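4. Training on blurred frames

4.1 What we keep and what we drop

Earlier versions of our pipeline threw out every frame under a sharpness threshold before training the path follower. Simple, and wrong for us. On the Vedness route the outdoor robot shakes hard on loose ground and the light is often poor, so the filter was dropping long runs of consecutive frames, mostly in the places where the follower later failed. Gaps in the training set lined up with gaps in performance. After noticing this we turned the filter off and asked a narrower question: how much of the path layout survives in a frame a person would call ruined?

Quite a lot, at least at the coarse level. Figure 4 is a typical case from the unpaved part of the route. Texture is gone but the large regions keep their order from left to right, and the borders between them still point to the same far end.

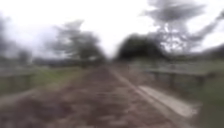 Figure 4. Blurred frame, unpaved path with grass and a rail fence on either side. The pale concrete edge on the right stays readable.

The pale edge turned out to matter more than we expected. In frames like this one the follower puts most of its weight on the light-to-dark step between concrete and grass, less on the fence rails, almost none on the ground texture. Makes sense, the gravel turns into mottled patches under blur and looks different every time. The fences help mainly with heading, as both lines close in toward the end of the path.

4.2 Labels

Labeling was done on the blurred frames directly. We tried copying labels over from the nearest sharp frame first (December runs) but the robot pitches too much between frames and the masks slid off the borders. So, by hand. 1,725 frames total, 4 classes: path, grass, hard edge, other. Fences, trees and sky all go to "other". Annotators were told to draw a border only where they could see a change in tone and to leave the rest unmarked. Unmarked pixels carry no loss.

Wycliffe Obura checked the full set and sent back more than 200 frames, mostly for borders drawn too confidently in the far field. These were relabeled and not checked a second time, which we should of done and will do for the next release.

4.3 Curved sections

Straight path is the easy case. A follower that learns "two borders meeting near the horizon" does well on it and then falls over as soon as the path bends, becuase one border swings out to the side and the other goes vague. Blur makes this worse. On asphalt next to lawn the boundary can spread out into a wide soft band, and the position of the border inside that band is anyones guess. Our annotators disagreed there more than anywhere else. 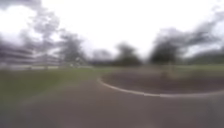

For bends we therefore let the follower lean on whichever side has the stronger step, and treat the other side as a loose limit only. A curved curb works well as the strong side. Its front arc, where it meets the path, usually has the best contrast, the back part fades. Bare soil inside a curb was a problem early on: dark, flat, no texture under blur, so the first model called it path. Adding hard-edge labels fixed most of it, since the model could then treat the curb as something not to cross whatever lay behind it. Some confusion remains when the soil patch is large and the curb thin.

Thin vertical things (posts, stakes) are not handled at all in this work. Under strong blur they come down to a faint smudge and we have no class for them. Avoiding them is left to the range sensor.

4.4 Comparison

We compared 2 training sets, filtered and unfiltered, same network, same schedule, same held-out routes at Torkora and Fairclough. The unfiltered set was cut down at random so both had equal frame counts. Without this step any gain could just be from more data. On sharp test frames the two models are close and we would not claim a difference. On blurred ones the unfiltered model holds the hard edge clearly better, and the gain on grass is small but goes the same way on both routes. Path gains are mixed. Fairclough improves, Torkora does not, possibly as its surface changes color halfway along.

We also tried adding synthetic blur to sharp frames. Helps a bit on straight sections, no use on bends. Our kernel smears the whole frame in one direction, real shake does not do that. A kernel that varies across the frame might do better, not tested here. The Vastgate recordings were left out of all comparisons because of a clock fault in the logger.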